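Faststead Evening School
Small Business Costing, Handout 5: Overhead, or Where the Money Went

Last session we priced a job at Dunbar Upholstery using materials and labor only, and everyone felt rich. Tonight we add the rest.

Overhead is any cost you can't pin on a single job: rent, insurance, the phone, the coffee that the phone people drink. Direct costs stop when the work stops. Overhead is more loyal.

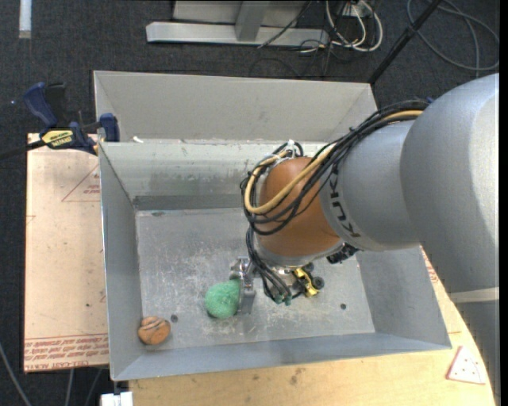
Fig. 1. A KUKA arm over a metal bin.

Equipment goes in as depreciation. Take the purchase price, subtract what you could sell it for later (be modest), and divide by years of use. We will use 10 years in class. Your accountant may use 5 and charge you for the opinion.

Worked case: Britham Frames has overhead of 29 percent of direct costs. A job with $20 in direct costs therefore costs $25.80 before any profit. Charging $25 is a hobby.

For next time: redo the Dunbar job with overhead included. Bring a calculator and show your steps.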